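In Praise of the Slow Teacher

By Geert Willems
2026-07-07

My grandfather taught me to plane a board by standing behind me and putting his hands over mine. He was a big man and I was a small boy, so the arrangement was mostly him planing the board while I hung on, but something did travel down through those hands all the same. I learned how hard to lean, and I learned that you ease off before the end of the board, well before you think you ought to. He never said a word about it. I'm not sure he could have.

I have been thinking about him a good deal since February, when I started spending my weekdays at Lerkix, teaching a pair of robot arms to do small and rather dull things with blocks. I came to the work from twenty-odd years of repairing furniture in Ikcombe, with no training in computers beyond what it takes to send an invoice, and I was hired (so they told me) because I have steady hands and don't mind doing the same thing over again. Both of these are true. My wife would add that I also don't mind talking about it, and here I am proving her right.

People at dinner imagine that I type instructions. I don't type anything. I sit at a pair of handles and move them, and the arms move as I do, and everything they do is written down for a computer to learn from later. Some of my colleagues prefer the other way, where you take hold of the arm itself and walk it through the motion, and there are tasks where I think they are right. You feel the weight of the thing that way. But with two arms going at once I want both of my own hands free and a clear view of the table, and so I have become a handles man.

The task that has eaten most of my spring is a handover. One arm picks up a wooden block and offers it to the other, which takes it and sets it down on the far side. A child of two can manage this, as our younger engineers never tire of telling me. All I can say is that I have now recorded it 817 times and I'm still finding things out about it.
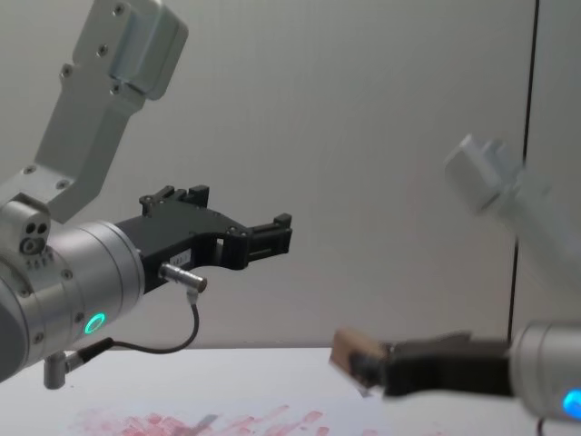
The right arm brings the block across; the left waits with its gripper open.

Take the waiting. When I began, I kept both arms busy, because it felt lazy to let one of them sit there while the other worked. I'd have the receiving arm fussing about in the air, lining itself up, correcting and correcting again. It looked industrious. Then the first model trained on my recordings did exactly the same thing, fussing and correcting, and the two grippers would dance around each other like people trying to pass in a narrow hallway. So I went back and recorded the whole lot over again, and this time I made one arm hold still with its fingers open and let the other come to it. That's how people hand each other a cup of tea, after all. One of them keeps still.

And here is where I part ways with a view I hear more and more, which is that this kind of teaching is a stopgap. The argument goes that demonstration by hand is slow and costly, that it depends on the mood of whoever is at the handles, and that before long the machines will practice by themselves in simulation, a million tries in a night, and people like me can go back to gluing chairs. I had a long and very friendly argument along these lines with an engineer visiting from Besora, who had done the sums on the back of a lunch menu. His sums were fine. If you need 500 good recordings for every small task, and each task has a dozen cousins, you run out of people and patience pretty quickly.

I grant him all of that. I'd even grant him the part about moods, as I have watched my own recordings from late on a Friday and they are not the work of a man I would hire. Where I think he goes wrong is in what he supposes the recordings are for. He talks about them as if they only showed the machine how to reach the end, block on the far side, job done. There are countless ways to reach that end, and most of them you wouldn't want in the room with you. You can snatch a block. You can shove it into the other fellow's fingers and let go before he's got hold. A machine left to practice alone will settle on whatever scores well, and if you want it to be considerate you have to know how to write consideration down as a number. I have met very few people who can do that. I have met plenty who can show it.

We had a trial in the spring for Mazza, who would like arms such as these to pass parts to people on a bench. A woman from their shop floor stood and watched for quite a while with her arms folded, and then said that the thing she hated about the old machine was that it let go like it was angry. I wrote that down. There is nothing in the specification about anger, and there was nothing wrong with the old machine by any measure the maker had thought to take. But she knew, and I knew what she meant, and the next morning I sat down at the handles and did my releases more slowly, opening the fingers only once the other side had a proper grip. It cost us a little time on every pass. I believe it was time well spent, though I admit I'd have a hard job proving it to the man with the lunch menu.

What I would ask for, if anyone is handing things out, is that the teaching be treated as skilled work. Too often it goes to whoever is cheapest and newest, in long shifts with a quota, and then there's surprise when the machine comes out hurried and clumsy. Let people stop when they're tired. Let them throw away a bad recording without filling in a form. Put somebody who has done the real job at the handles, even if they need a week to get used to them, and let them talk to the engineers over something better than a ticket.

I still ease off before the end, by the way. I noticed it a few weeks ago, watching one of the trained runs play back – the arm slows down just ahead of the handover, a touch earlier than it strictly needs to. I went home that evening and got the old plane out of its box, and gave it a bit of oil.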